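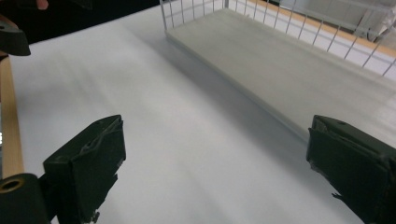
**So is the new Undmont fan song any good?**

It's goofy, it's about thirty seconds too long, and I've had the chorus stuck in my head since Tuesday.

If you missed it, Amancay Painemal put out a playoff parody after the Undmont game, set to the tune of an old power ballad my mom used to play in the car. The whole thing is sung from the point of view of the backup goalie, who has played in 2 games all season and mostly opens the bench door. There's a verse about the door. There's a key change about the door!

I played it for my brother, who roots for Stamolby and has no sense of humor between February and whenever they get knocked out. He made it to the second verse before he laughed, and then he pretended he was coughing.

The best line is the one rhyming "Thakur" with "slap it, sir" (Thakur being our captain, for the non-hockey people who read this blog for the soup recipes, hi). It shouldn't work. She kind of swallows the last word and keeps going, and I had to rewind to be sure I'd heard it right.

My one gripe is the fake radio call in the middle. It goes on forever and the joke is over pretty quick. I'd cut it and go straight to the last chorus, where she gets what sounds like her entire family yelling along.

It had 353 plays when I found it and 804 this morning, and I'll admit a bunch of those are me. Game four is tomorrow night. I'm making chili, and my brother is bringing chips and, I assume, his attitude.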